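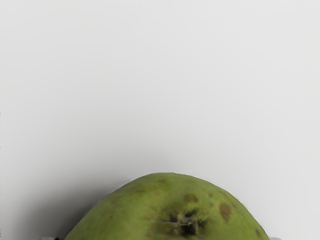
Figure 3. Simulated view toward a green fruit with the blossom end in sight and brown blemishes on the skin.

4. Showing the system to visitors

4.1 Why we took it to the open day

I should say up front that this section is less tidy than the one before it. Section 3 was all setup, and this one is what happened when we carried that setup into a big drafty hall at Cluvitthorpe and let people who grow and pack fruit for a living lean over our shoulders. I loved it. I also came home with a list of things I wish we'd done differently, and most of that list is in here.

The open day is a June event run by Lambrakis, who have a packing line on the Cluvitthorpe site and who had been asking us (politely, and then a bit less politely) when they'd get to see something. We had been working in the Firkik simulator for most of the spring, with the blemish model and the grasp planner talking to each other well enough that we could show the whole loop: look at the fruit, mark the bad skin, choose where the fingers go, close. What we didn't have was a version on hardware that I trusted in front of a crowd. So we decided to show the simulation live on a large screen, with a Prosteck gripper on the table next to it that visitors could open and close by hand. The gripper wasn't connected to anything. We said so on a card, in large print, and people asked anyway.

4.2 What visitors saw

The demonstration ran as a loop with four stages, and we kept the stage name in the corner of the screen so that anyone walking up could work out where we were. First came the plain render. Then the same render with the blemish mask over it in a loud pink, then the candidate finger placements, then the close. Figure 3 is a plain render of the kind used in the first stage, and it's the fruit I ended up talking about more than any other. There's a rounded brown spot just by the blossom end, a bigger, longer blotch over on the right shoulder, and a small dark mark down low on that same side. If you were asked to pick the thing up without putting a finger on bad skin, you'd have to think for a second, and that second was exactly what I wanted people to have before I turned the pink on.

The background is as dull as we could make it. Plain gray, soft shadow, nothing else to look at. We had tried busier backgrounds earlier in the project (trays, leaves, a conveyor texture I was very proud of) and in our own trial runs people talked about the conveyor. With the gray they talked about the fruit. I would keep that choice for any future showing, and for the record it's also the background we used when training the first blemish model, so what visitors saw was fair to what the model had seen.

Visitors could ask for a new fruit at any time. The demonstration drew from the held-out part of the render set, 1,934 images in all, none of which had been used in training or for picking thresholds. We didn't curate the order. A couple of times I really wished we had!

4.3 Running the session

We asked people to do one small task before the planner showed its answer. Each visitor who wanted to take part pointed at two places on the screen where they'd put their own finger and thumb, and I clicked those places in. Then we ran the planner and put both answers up together. We stopped collecting at 50 visitors, a limit we had set in advance so that nobody on our side would be tempted to keep going until the results looked nice. People kept coming after that and we kept running the demo for fun, but those later rounds aren't in anything we report.

The task is crude, I know. Pointing at a flat screen tells you very little about how a person would really reach for a piece of fruit, and several visitors told me as much. One grower held her hand in the air, turned it over, and said she'd come in from behind, where we had no view at all. Another wanted to roll the fruit first. Both of those are good strategies and our planner can do neither. It takes one view and commits to it. I had been thinking of that as a simplification for the paper and I now think of it as the main thing standing between us and a useful tool.

We also learned that the wording of the request matters a lot. At the start of the day I was saying "where would you grab it," and people pointed at the widest part of the fruit without looking much at the skin. Later I switched to "where would you hold it if a customer was going to see it," and they slowed down and started steering around the spots. I changed the wording partway through without planning to, purely from being tired of my own sentence, and so the two wordings are mixed in our records and I can't cleanly pull them apart. Please don't copy that part of our method.

4.4 What people said about the blemishes

Here I have to be careful, as this is a mixture of notes scribbled between visitors and things I remember from the drive home. Still, some of it came up often enough that I'm comfortable passing it on.

The packers wanted to know what kind of damage they were looking at. Our mask has a single class, "blemish," and that felt perfectly reasonable when we were labeling. To somebody on a packing line it's close to useless. A scuff that's dry and old can be touched all day long, while a soft bruise shouldn't be touched at all, and the same brown patch on a screen could be either. Someone asked me straight out which one the long blotch in Figure 3 was meant to be. I had to go and look at how the texture generator makes it, and the truthful reply was that the generator paints a brown region and has no opinion on softness. He was very nice about it. I've been thinking about it ever since.

The second thing was the blossom end. The dried, twisted bits in the middle are dark and brown, and an early version of our model happily marked the whole area as damage. We had fixed that (see Section 3) and I was keen to show the fix off. What I hadn't expected was that some visitors would take the other side. They pointed out that the skin right around there puckers inward and that a fingertip pad is going to sit badly on it, whether you call it a blemish or not. So the old, wrong model was keeping the fingers away from a place they shouldn't go, for a reason that had nothing to do with the label. We've since added a separate keep-out region around the blossom end, and it's in the version of the planner evaluated in Section 5.

The third was color. More than one person thought our green looked flat and a bit olive next to what they had in the crates that week. I agree with them. The renderer's skin material is matte, and real fruit that has just been washed has a shine on it that our camera model would probably struggle with. We did not test this on the day.

4.5 The gripper on the table

A short word about the hardware, seeing how much attention it got. Children went straight for it, and so did most of the engineers. Being able to squeeze the fingers by hand did more to explain the grasp planner than any of my talking, and I noticed that people who'd handled it first pointed at places on the screen that were more or less opposite each other, the way two parallel fingers would need to be. People who hadn't touched it often pointed at the top and one side. I didn't record who had handled it and who hadn't, so take this as an impression only.

4.6 Changes we made afterward

We made three changes to the system on the strength of the visit. The keep-out region around the blossom end is one, as described above. We also raised the cost of placing a finger next to the edge of a mask, after watching people leave a clear margin around every spot while our planner squeezed up against it as if the boundary were exact. And the display now shows the planner's second choice as well as its first, with the gap in score between them, a request that came from the Lambrakis line staff. They wanted to know when the machine was close to a coin toss. So did I, once they'd put it that way.

Splitting the blemish class into dry and soft damage is still on the to-do list. It needs new textures, new labels, and ideally some real fruit that we're allowed to ruin, and the data files released with this paper (last updated 2025-12-16) keep the single class.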